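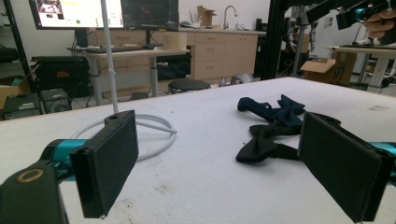
The navy one and the black one.

Mullura adjustable bow ties, navy and black
Review by Wanting Fu
April 6, 2026

I sing second alto in a choir, and in November our conductor Hanne Halonen decided that everybody will wear a bow tie at the concerts, women also. Before this I had never owned one. I bought first the black and then, because I liked it, the navy, and I have now worn them for one winter of singing. I think this is long enough to write something useful.

They are the ready-made kind. The bow is already formed and you only close the strap behind the neck. I know that some people look down on this and say that a real bow tie must be tied by hand. I tried to learn it once with my brother's tie and after an evening of videos I had something that looked like a sick moth. For me the ready-made kind is the correct choice, and from the third row of a church it makes no difference.

The price was 11 dollars for each at Pikgate, where the product had 691 ratings when I ordered. I read maybe the first thirty. Many of them complained about the strap, so I will start there.

The strap

It is adjustable with a small slider, as on a bra or a bag. The slider is stiff when it is new. I needed my fingernails to move it the first time, and I pinched the fabric a little on the black one. After some days it became easier and now it moves well, maybe even too well on the black, which I wear most. During a long program it can slip by a few millimeters. I do not feel it under a collar, but if you have a wide neck and wear it almost at the end of the strap, please try it at home for an hour first.

The strap is long enough for everybody in our choir who tested it, including one bass with a very big neck. For children I would say it is too long. The rest of the strap has to go somewhere, and under a small collar it makes a lump.

The closing is a hook that goes into a loop. You can do it alone in front of a mirror. Without a mirror I need two or three tries.

The bow

The two bows have the same cut, with rounded loops, but they do not behave the same. The navy came with the loops nicely spread and they stayed like this. The black was flatter and more pinched in the middle, and I had to pull the loops open with my fingers for it to look friendly. I do not know if this is the color or only luck. A friend in the sopranos has the black also and hers is fuller than mine.

About the colors I must give a warning. The navy is dark. In daylight beside the black you see well that it is blue, but on stage under yellow lamps the audience will believe you are wearing black. If your group needs everybody in blue, buy one and look at it in your own hall before you order twenty. If you own both, do not keep them in a dark drawer together. I took the wrong one to the concert in Rolland and noticed it only in the intermission – no one else did.

How I keep them

The box they come in is too thin to use again. At first I put the ties in my music bag, and this was a mistake, because the folder pressed the loops flat. Steam from a kettle helped the black one, slowly, with the tie held well away and turned around often. I would not use an iron on the middle part.

Then I bought a wire stand from Stoton, the type that is sold for necklaces and scarves.

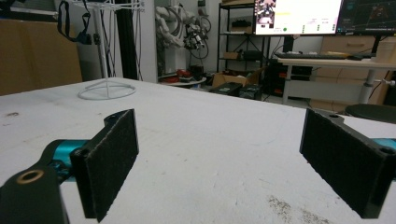

Hanging by the strap is better for them than lying down, I believe. The bow keeps its form and you can take it in one movement when you are late. The stand is light, so put the heavier things low and do not pull from the top. Mine has fallen once when I was in a hurry and took the tie without unhooking it. If you have only one tie, a nail on the inside of the closet door will do the same work for nothing.

Washing: the label says by hand, cold. I have washed the navy once, in the sink with a drop of wool soap, and dried it on a towel. The color did not come out in the water. It needed almost a full day until the middle was dry, so do not wash it on the morning of a concert.

What I would change

I would like a mark on the strap that shows the neck size. Now I have put a line with a white pencil on the inner side, and I must renew it every few weeks. I also wish the slider was metal in a darker tone, because on the black tie it shines a little if the collar is open.

Would I buy them again? The navy, yes, immediately. The black, yes, but I would open the package in the first days and send it back if the bow is too flat. Pikgate gives you two weeks for this.

Four stars for the navy, three and a half for the black.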